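Simulated demonstration collection

April 9, 2021
By the Cirwood reference staff

Simulated demonstration collection is the gathering of example task runs inside a physics simulator, for use in training a robot control policy by imitation. A person steers a virtual arm through a task, and the simulator stores what the arm sensed and what it was told to do at each time step. The stored run is called a demonstration or an episode. A set of episodes covering one task or a group of related tasks forms a training set.

The method is used mainly for household and kitchen handling tasks, where real rooms are slow to reset between runs. In simulation the objects can be returned to a start state by command, and their positions changed by a set amount before the next run.

Recording

An episode normally holds three streams: camera images, joint and gripper readings, and operator commands. Images come from fixed viewpoints and from a viewpoint attached to the arm near the gripper. The attached viewpoint keeps the fingers in view and moves with them, so that the position of an object relative to the fingers can be learned directly. Its main weakness is that the gripper body hides part of the work surface. 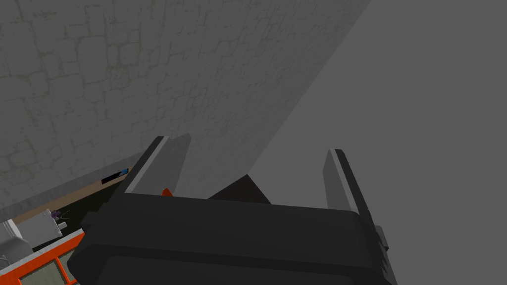 Hurkex has argued in a comment on an earlier version of this article that the attached viewpoint is given too much weight, and that policies trained on it alone lose track of any object that leaves the field of view. The comment recommends at least one fixed camera for every task with more than one target.

Streams are aligned by time stamp. Where the command rate is higher than the image rate, the nearest earlier image is repeated or the extra commands are dropped. The choice should be recorded with the set, as it changes the action spacing seen during training.

Scene variation

Wall textures, counter finishes, object shapes and object colors are commonly changed between episodes. In the Tesora kitchen set, 24 room layouts were each paired with 4 surface styles. Start positions were drawn again for every run. Lighting was left unchanged in the first release and varied in the second.

Filtering

Episodes are kept or rejected by a success test written for the task, such as a drawer position or an object height. Failed runs are usually removed. The Cartwright set kept 269 episodes after filtering, of which 2 were later withdrawn for a clock fault. Long pauses at the start of a run are often trimmed, since a policy trained on them may learn to stay still.

Newsletter: Enter your email address to receive new and revised articles each month.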